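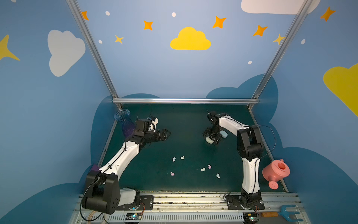 Lokisik Two-Arm Bench Cell, right arm holding two pastel pieces, left arm free.

Lokisik Two-Arm Bench Cell
Sold by Lusholm. Ships assembled, arms packed separately.

Hi, I'm Dwynwen, I look after the bench cells at Lusholm, and I write these pages myself, so if something reads odd you can blame me (and email me, please!). The question I get most is some version of "so can it tidy up yet?" My short answer is: some things, slowly, if you've shown it how. The longer answer is most of this page.

What it is

Two arms fixed to an aluminum rail at the front, a green mat to work on, and walls on the sides and back. Each arm has a two-fingered gripper. The blue wall print with the clouds and stars is the one we call Night Garden, and you can also get the walls in plain gray for the same price. Jyoti Vishwakarma picked the print and I was outvoted, and now I'd miss it.

The props in the photo (vase, watering can, rake, the pebble-like pieces) belong to the garden chore set, sold separately. Everyone asks for it, so I've put it in the list at the bottom.

What it can do for you right now

Picking up small things and putting them somewhere else is where I'd start. The pastel pieces are good practice because they're smooth ovals and they roll away if a finger comes down off center. We ran 300 pickups on our own bench in June, one piece at a time, straight out of the box settings plus an afternoon of teaching. It got 231 of them into the tray with no help from me. I was pleased with that! If you were paying a person to clear a play table you would not be pleased with that, and I think it's fair to say so on a sales page.

Grabbing two pieces at once is something the gripper can do, but I don't count on it. Sometimes you meant to, sometimes you didn't, and the software won't tell you which. If your job depends on one part at a time, spread the parts out more than you think you need to.

Where it still struggles

Anything you can see through. A glass vase is hard for the camera side of things, and we've had customers paint a stripe on theirs, which helps a lot. Handing things from one arm to the other works when the object is long, and gets fiddly when it's the size of a pebble. Cloth I wouldn't try yet. Alcides Llanos, who does our support calls, has a folded-napkin routine that he's very proud of and that takes longer than his coffee break.

Tools with handles are somewhere in the middle. A toy rake is fine to lift and carry. Raking with it is a different job, and I haven't seen a routine for it I'd sell you.

Who buys it

Mostly small shops that want to find out if a sorting or kitting step could be automated before they spend real money, and a fair number of classrooms. El Fassi in Lundon bought two for sorting drawer knobs. Zineb Morsy over there told me one of them now does the overnight trays and the other is still "in training," her words, and has been for a while.

If you want a machine that does your dishes, please don't buy this one. I'll lose the sale and we'll both feel better.

In the box

Two arms with grippers
Front rail with both control boards mounted
Mat, wall panels, struts and crossbar
Power supplies and cables
Printed setup guide (Eyvindur Juhl rewrote it, the old one was awful)

Extras

Garden chore set, $165
Spare gripper fingers, pair, $100
Plain gray wall panels, no charge if you ask before we ship

Setup notes

Leave slack in the cables at the shoulder and elbow. Run each arm alone before you run them together. Wipe the mat when pieces start sliding.

Calls are answered every weekday except Tuesday, when we're all building.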